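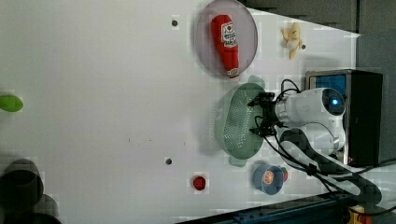

4. Running a tabletop sorting task

Section 4 covers the first full task on the Prorkero arm: picking up play food and kitchen items and moving them to a target. Finish Section 3 (Mounting and Homing) first. If the arm has been moved to a different table since it was homed, home it again before you go on.

4.1 What you need

The arm, mounted and homed
The two-finger gripper, fitted and connected
The Bullola control app, version 8 or later
A target, such as a plate or a colander
Soft or light items from the practice set, or your own

A plain, light-colored tabletop works best. Patterned tablecloths and glass tops slow down item detection. Plush and thin plastic items are fine. Do not use real food, glass, or anything with liquid in it.

4.2 Check the cables

1. Press the stop button and wait for the arm to settle.

2. Follow the gripper cable from the gripper back to the base. There should be enough slack for the wrist to turn all the way in both directions.

3. Fasten the cable with the clips from bag C. Leave a loop at each joint. Do not pull the cable tight along the arm.

4. Release the stop button. In the app, choose Tools > Wrist Sweep. Watch the cable for the whole sweep.

CAUTION: If the cable catches on the arm or drags across the table, press stop right away. A snagged cable can pull the connector out of the gripper and bend the pins. Bent pins are not covered by the warranty.

4.3 Lay out the items

5. Put the target where the arm can reach it without stretching out fully. Keep it at least 8 inches from the base.

6. Place the items on the table with a little space between them. They can lie at any angle. A cup can stand up or lie on its side, and a small item may be left inside it, but the app will treat the two as one item until the cup has been emptied.

7. Clear away anything you do not want picked up. The app does not know the difference between a toy and your keys.

Note: Round items tend to roll when a finger touches them. If you have trouble with these, lower the approach speed to 15 percent in Settings > Motion.

4.4 Teach the grips

Each type of item needs one saved grip. The app holds up to 256.

8. Tap New Grip and type a name. Use names you will recognize later. "Banana, open" is better than "item 3".

9. Switch to Hand Guide. Hold the arm behind the wrist and move the gripper over the item. Do not steer it by the fingers.

10. Line up the fingers and tap Close. The gripper stops when it meets resistance.

11. Lift the arm a few inches. If the item stays put in the fingers, tap Save. If it slips or tilts, set it back down and try a different spot.

Plates, bowls and colanders are best gripped by the rim or a handle. A grip taken across the middle of a colander can look good while the arm is still and then let go once it starts to move. For thin plastic, set the grip force to Low before you close the fingers.

Soft toys can take Medium force. Grip them across the narrow part of the body - the long ends sag, so allow extra height when you lift them over the edge of a plate.

4.5 Run the task

12. Tap New Task and pick your saved grips from the list.

13. Tap the target on the screen and choose Drop or Place. Drop is quicker. Place lowers the item before the fingers open, and should be used for anything that bounces or rolls.

14. Stand back from the table and tap Start.

15. Stay within reach of the stop button until the task ends. A full run of 20 items takes nearly half an hour at the default speed.

WARNING: Keep hands, hair and sleeves away from the gripper while a task is running. The arm may pause for several seconds while it looks for the next item. A pause does not mean it has finished. Wait for the Task Complete message.

4.6 If something goes wrong

Item Not Found: The item is too close to another one, or it has moved out of reach. Separate the items and tap Retry.

Grip Lost: The item slipped. Put it back on the table and check the force setting. If it happens again with the same item, teach the grip again from step 8.

Reach Limit: Move the target closer to the base. You do not need to home the arm again.

Arm stops with no message: Check the gripper cable at both ends, then restart the app.

Section revised 2023-08-25 by Róisín Costello. Steps 9 to 11 changed to match the new Hand Guide screen. For app version 7 and earlier, use the previous edition of this section.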